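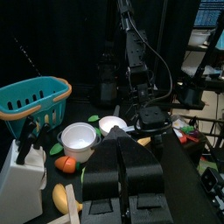
2021-09-23

Slept maybe four hours. My sister rang from the Flellwood bus station just before midnight to say she'd left the job at Geritz, and could she have my couch for a bit? So she has the couch, and I have 5 bags of her clothes in the hall and a cat that won't come out from behind the dryer.

I love her to bits but she did this in May too, when it was Mensah and a guy with a boat. We talked till after three (well, she talked – I made toast) and she cried a little and then laughed at me for crying more. She owes $800 on the old apartment and thinks the landlord might take 100 a month. I said I'd call him with her on Saturday.

She's still asleep now, one foot hanging off the end, exactly how she slept when we were kids. I'm off to work on the early bus. I left her my spare key and the good coffee.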